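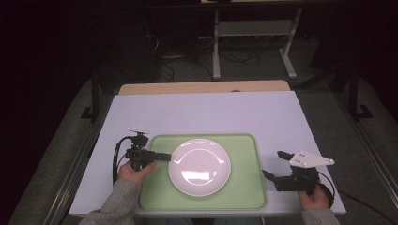 Alois Haslinger wrote back after last session that the arm is never what blows the budget, it's the stuff nobody put a line in for, and could we please start there this time. OK so we start there.

Unit 3 - Budgeting a small automation cell

Running case: tray and plate handling, the Jesden kitchen line. Demonstrations by hand first, arms bought later. Your job is the purchase plan, not the programming.

What goes on the sheet

Hand-held grippers, a pair. Price as a pair, the task needs both hands. Ask if mounting plates are included or extra. Drokitz quotes them seperately, Gunawardena bundles them. Compare like with like!!

Cables. Always under-budgeted. Measure from the operator's hand to wherever the cable ends up, add slack for reaching across the table. Order spares with the first order, shipping on one cable later is silly money.

Table and board. Cheap. Write it down anyway. Check the height with a person standing at it before you buy.

Frame and rails. Longest lead time on the whole list for the Jesden case, 9 weeks from Cedetti. So it gets ordered first even though it's the boring part.

Props - trays, plates, whatever gets handled. Buy the same model the kitchen uses. Shiny plates throw glare, so leave a little in the lighting line for a diffuser or a different lamp position.

Floor space. Not a purchase but someone pays for it. Put it in.

Ceiling for phase one is $3000, everything above except floor space, which is charged to the department. Almost all groups went over last year, mostly on shipping and spares.

Order of buying

1. Frame and rails (lead time)
2. Grippers, cables, mounting plates
3. Table, board, lighting
4. Props last, they come from stock

Do not order arms in phase one. I know. The Drokitz discount runs out in August and they will call you about it. The payload numbers come out of the hand trials, and if you buy before that you are guessing. Lost money on this once, will tell the story in class if there's time.

Quotes - get 2 per line minimum. For the frame only Cedetti makes the size, so one is fine, write "single source" next to it and say why.

Running costs: finger pads, cable replacement, operator hours. Operator hours is the big one, people forget it becuase no invoice shows up. Use the hourly rate from the Unit 1 sheet.

For next time

Finish your sheet for the Jesden case, one page. Each line needs price, supplier, lead time, who signs. Bring a printout, the projector is still out. Read the Gunawardena terms on returns, esp. opened boxes.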